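Robot Manipulation in Simulation
Handout 4: Working from the on-board views
Module leader: Ghazal Alipour
Version of 19/06/2021

4.1 Purpose of the session

The session covers reading the views recorded during a teleoperated run in the simulated flat and writing a scene note from them. No new code is needed. You should have finished Handout 3 and have the Jamness viewer installed on your own account. If the viewer stops with a licence message, restart it once before reporting the fault.

Each group is given one run of 1000 steps. The room is the same for all groups, but the starting layout of the small objects differs, so notes copied from another group will not match your run.

4.2 Views and naming

There are three views: left wrist, right wrist and head. The wrist views move with the arms. The head view looks down over the torso and takes in most of the room. In your notes, "left" and "right" always refer to the robot's own arms when you name an arm, and to the sides of the picture when you name an object. State which you mean if there is any doubt.

Start with the wrist views. Go through them at an interval of 50 steps and mark each one as useful or not useful for locating an object. A view with nothing between the fingers can still be useful, provided that a known edge can be seen in it. Surfaces in the simulator carry little texture, and large areas of plain grey or olive are common. Record the edges first.
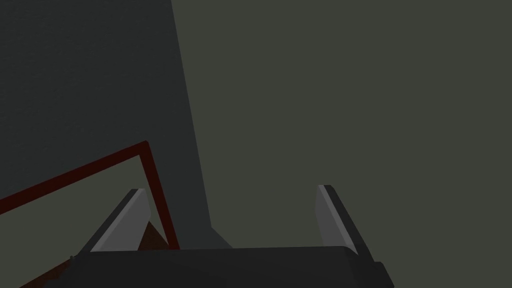 Fig. 4.1. Wrist view, jaw open and empty. Note the corner of the red outline beside the left finger.

For a view of this type, write down the fingers' state (open, closed, holding), any straight edges and the direction in which they run. Do not name a surface from its colour alone. In last October's reports many groups wrote "floor" or "wall" for every dark area and then built a wrong pose estimate on it. Write "surface, dark, unnamed" and come back to it when you have the head view.

4.3 Near objects

Next, pick a view in which a small object lies between the fingers as seen from the wrist. Being between the fingers in the view does not mean that the object is within reach. The fingertips may be well above the table. Depth has to be read from the depth channel, and the colour view is used only to choose the pixel.

In the view below the candidate object is the key fob on the table. Its orange-red tab is the easiest part to pick out, and the silver blades give its direction. The white bowl is too large in this view to serve as a point target, but its rim may be used as a check on scale. Parts hidden behind the gripper body, such as the black handle, are to be listed as "partial" and left out of the pose estimate.
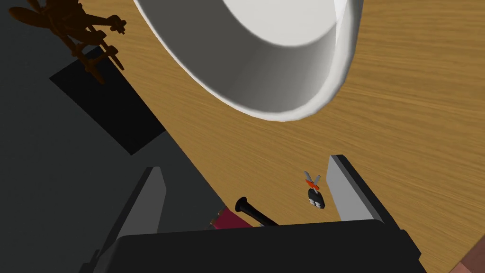 4.4 Matching to the head view

The head view settles most of the names left open in 4.2. Work in this order.

1. Find the table and mark its corners, as far as they can be seen.
2. Find both grippers and note which is over the table and which is beside it.
3. Match each near object from 4.3 to a shape on the table. Small items lose nearly all detail at this distance. A dark shape with a little orange on it is enough for a tentative match, and must be entered as tentative.
4. List the furniture that could block an arm. Chairs count. The television does not, unless your path leaves the table area. 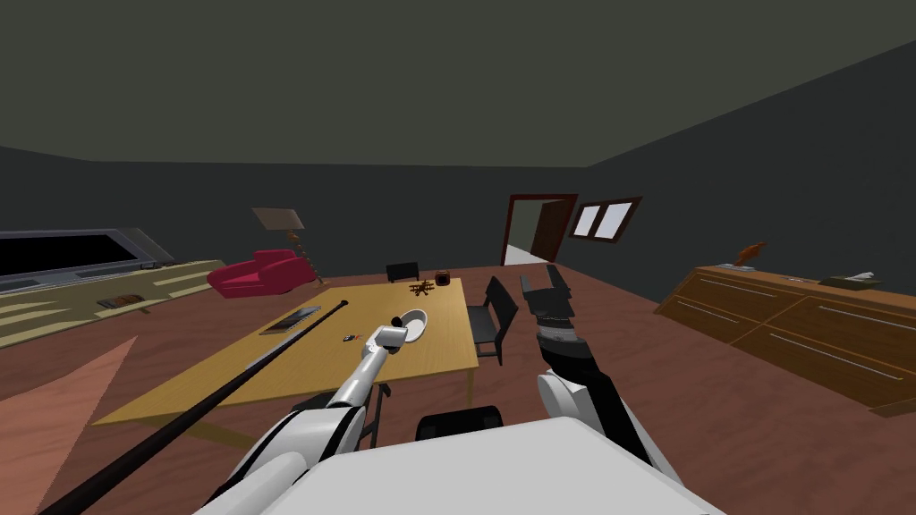

Fig. 4.2. Head view. The thin black stick crosses in front of the left arm and must be entered as an obstacle.

The Oláh matching script will offer a label for every shape it finds, with a score out of 164. Treat anything under 40 as no label. The script is poor at thin objects and tends to break them into pieces, so enter long rods by hand with two end points.

4.5 To hand in

One scene note per group, as plain text, through the Ullau page. Give the run number, the steps used, the object list with "full", "partial" or "tentative" against each entry, and the obstacle list. Attach the depth readings as a separate file. Units are millimetres throughout.

Groups using the Cetetti arm model for their project should keep a copy of the obstacle list, as the same room is used in Handout 5.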